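Spent most of Monday on time sync in Pliton, our recording and replay tool for hand-held gripper data. Notes for anyone doing something similar.

The wide camera on the gripper and the fixed camera run on separate clocks. We used to line them up once at the start of a session and trust it.

Hye-jin Jeon checked 233 episodes by hand and found 17 where the two streams had drifted apart by more than 2 frames. All 17 were long ones.

A policy trained on those episodes closes the fingers late. We spent a week in February blaming the controller for that.

Pliton now estimates the offset every 792 frames and writes it into the episode file. Replay reads the offset from there. The old global value is gone from the config.

Marker pose is handled separately. If the cube on the hand device drops out of the fixed view, we mark the gap and leave it unfilled. Chang-ho Na wanted interpolation. We tried it, and the wrist path cut corners around box flaps.

Still open: the wide lens bends table edges a lot, and our calibration is weakest out near the rim. Adelino Mendes is refitting the model this week.

Two views from the same setup:
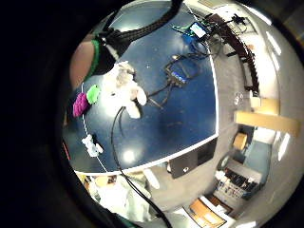
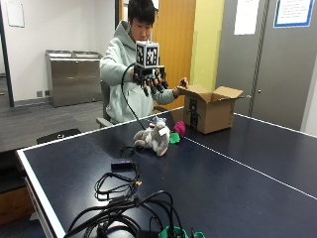 Plush toys and plenty of cable on the blue table, gripper camera first, fixed camera second.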